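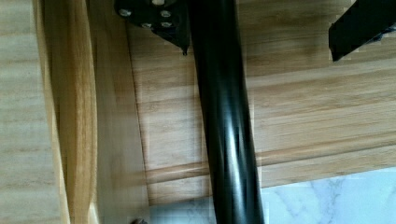

4. Rehearsal Space and the Transfer of Repertory

4.1 The question of the room

The previous section described how the Maglaya company passed its repertory from one group of dancers to the next through teaching, notation, and recorded performance. The present section turns to the rooms in which that teaching took place. Studies of dance transmission have tended to treat the studio as a neutral container. Our material suggests that the size, floor, and daily schedule of a room had a lasting effect on what was taught in it, and that some features now regarded as part of the company's style began as answers to a shortage of space.

The evidence comes from the company's room books, which record bookings, the work rehearsed, and any notes left by the rehearsal director. After duplicate and illegible lines were removed, 3,345 entries remained. These were read alongside the teaching notes held at Heletberg and the stage plans kept at Fillham. Interviews were used to settle points of vocabulary, but no finding in this section rests on an interview alone.

Two limits should be stated at the outset. The room books record what was booked, and a booking does not prove that a rehearsal took place as planned. In addition, the books from the first season at Fillham are missing, so the early use of that building is known only through the stage plans and a small number of letters.

4.2 Heletberg

Heletberg was the company's first home and remained its main teaching site throughout the period. The principal studio was long and narrow, with mirrors on one short wall and windows along one of the long sides. Group works were taught facing the mirrors, which meant that dancers learned them in deep files with little sideways travel. Circular patterns were flattened into ovals. In the teaching notes for the harvest suite, the opening round dance is drawn as a true circle in the first version and as an oval in every version after it. None of the notes comments on the change.

The narrow studio also affected the length of phrases. A traveling step that ran for eight counts on stage could be carried for only six before the front line met the mirrors. The usual solution was to add a turn in place on the last two counts. This turn appears in the stage plans from the second season onward, even for theaters where the full traveling phrase would have fit easily. Later dancers described it as a signature of the company and taught it as such.

The effect was weaker in solo and duet material. Solo works could be turned to run along the length of the room, and the notes show that this was done as a matter of habit. For this reason the solos changed less over time than the group dances, although they passed through a larger number of teachers.

4.3 Fillham

The move of part of the teaching program to Fillham gave the company a wider room on less certain terms. The hall was shared with a day school and an evening choir, and the dancers had use of it between the two. Rehearsals there were limited to 65 minutes, including the time needed to clear the floor and to put the furniture back. The room books show that the time lost to this work was a steady concern. Several notes from the rehearsal directors ask that the clearing be finished before the musicians arrived, and one asks that dancers refrain from dragging the tables.

The hall furniture deserves a short comment, as it set the edge of the usable floor. Tables and benches that could not be moved quickly were pushed to the walls, and dancers placed at the ends of a line learned to allow for them. Fittings of this general type, with a smooth black leg set beside a metal bracket held by silver-colored bolts, are illustrated in Figure 3. In practice, the rehearsal directors drew the working boundary well inside the line of the furniture, and the outer dancers shortened their steps to match.

Figure 3. Black cylindrical leg and mounting bracket with round bolts.

The shared schedule had a second result. Since full works could seldom be run from start to finish, they were divided into blocks that could each be taught within a single session. The blocks were given names, and in time the names came to be used in casting and in the printed programs. Works made after the move were built in blocks from the beginning. This made them easier to shorten for touring, and it also made them easier to alter, as a block could be dropped or replaced without disturbing the others. Of the group works in the active repertory at the end of the period, those made at Fillham show the greatest variation between versions.

It would be wrong to present this only as a loss. The block system allowed new dancers to enter a work in stages. A dancer could perform two or three blocks in a first season and take on the rest later. At Heletberg, where works were taught whole, new dancers commonly waited a full season before appearing in a group piece. The difference may help explain why dancers trained at Fillham stayed with the company longer, though pay and travel also played a part and cannot be separated out on the present evidence.

4.4 The Sandano residencies

The company's residencies at Sandano offer a useful comparison. Each January, the dancers had the use of an open stage and an adjoining studio of the same dimensions, both free of other bookings. Ten works were taught or revised there over the period. Where a work already existed in a Heletberg or Fillham version, the Sandano sessions provide a test of whether changes first made for reasons of space would be reversed once space was no longer short.

For the most part they were not. The oval remained an oval, and the added turn was kept even when the rehearsal director noted that there was "room to carry on." In only two cases was an earlier form brought back, and in both the decision followed a close reading of the original notation by the person leading the revival. We take this as a sign that memory held in the body was stronger than the opportunity offered by the room. Dancers who had learned the shorter phrase felt it as complete, and the longer one had to be taught to them as new material.

One exception concerns the use of height. The studio at Heletberg had a low ceiling, and lifts had been kept below the shoulder. At Sandano, higher lifts were introduced at once and were kept afterward in all performances, although they could not be fully rehearsed on the return to Heletberg. It appears that dancers were more willing to add a movement than to restore one. Whether this holds for other companies is a question for further study.

4.5 Floors

Floor surface was recorded less often than room size, but the entries that do mention it are consistent. The Heletberg floor was sprung and was considered kind to the joints. The Fillham floor was laid over a hard base, and jumping was held to the last 30 minutes of a session, after the dancers were fully warm. Works taught mainly at Fillham contain fewer jumps in their opening blocks than comparable works from Heletberg. The pattern is visible in the notation and does not depend on the memory of those who took part.

Footwear changed as well. Soft shoes, which had been standard, gave way at Fillham to a shoe with a low heel, and the sound of the heel was later used as part of the rhythm in two works. When these were taught at Heletberg, the sprung floor returned a duller sound, and the musicians were asked to mark the missing beats with a hand drum. The drum part remains in the score today - it is played even on hard stages where the heels can be heard clearly.

4.6 Implications for the record

These findings bear on how the company's archive should be read. A notation score or a film is usually described by its date and by the name of the work. We suggest that the place of rehearsal should be entered with equal care, and that where a work was taught in more than one place, each should be listed in order. Without this information, a change caused by the shape of a room may be taken for a choice made by the choreographer, and a revival may preserve the one while believing it has preserved the other.

The suggestion has practical costs. Many of the older scores carry no place name, and matching them to the room books is slow work. For the group dances, however, the match can usually be made from the block names or from the direction in which the floor pattern is drawn. The solo works are harder to place, and a separate method for dating and locating them is set out in Section 5.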